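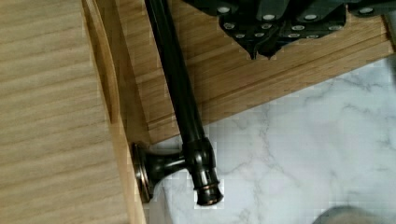 台面操作:夹爪、木板与毛巾杆

Nisenum 招募遥操作示范采集员

Nisenum 的 Otholm 工作室正在为家务操作模型采集示范数据,现招兼职采集员 6 名。采集员在厨房台面旁用手柄控制机械臂,按任务单完成动作,系统同步记录各路画面和关节数据。项目由 Remo Hämmerli 负责,现场排班由 Ambros Thaler 安排。

工作内容
按任务单摆放物品,每条示范开始前核对初始位置。
遥控机械臂完成抓取、放置、开合抽屉等动作。
每条结束后标注成功、失败或作废,并用一句话写明失败原因。失败的示范同样保留,不要自行删除。
每班结束前检查数据是否上传完整,台面恢复原位。

任务单目前共 219 项,难度不一。新人从单件物品的取放做起,通过考核后再做抽屉和带门的电器。

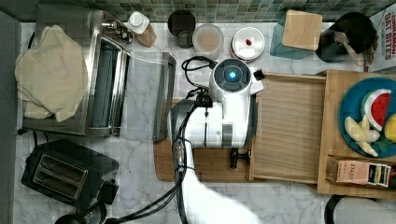

没有操作过机器人,可以报名吗?
可以报名,入职后有 2 天带薪培训,学会手柄操作和标注规则后再单独上机。

要求
年满十八周岁,能看懂中文任务说明,会基本的电脑操作。
双手活动灵活,视力或矫正视力正常。
能接受重复性工作。同一个动作常常要换着位置做很多遍,每一遍都要按标准完成。
每周至少能排三个班次,连续工作两个月以上。
有游戏手柄、工程机械或无人机操作经验的优先,没有也不影响录用。
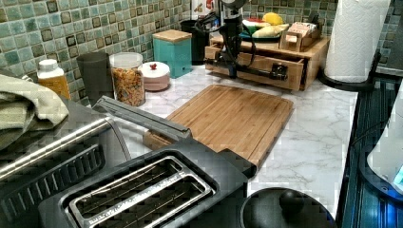 图片来源:Nisenum/Otholm 工作室

时间与报酬
早班上午九点至下午一点,晚班下午两点至六点,班中有休息。报酬为每小时 80 元,培训期间相同,按月结算。作废的示范不扣钱,但作废比例长期偏高的,会安排重新培训。

采集期间台面周围的摄像头会持续录制,操作者的手和声音可能被录入。录用时需签署数据使用同意书和保密协议,原始画面只供内部训练使用。

报名方式
六月底前在 Nisenum 网站的招聘页面提交简历,职位选择“示范采集员(Otholm)”,并注明每周可到岗的时段。初筛通过后会收到试操作通知,试操作在工作室现场进行,时长一小时,按同样标准付酬。班次变更和设备问题在入职后统一联系 Ambros Thaler。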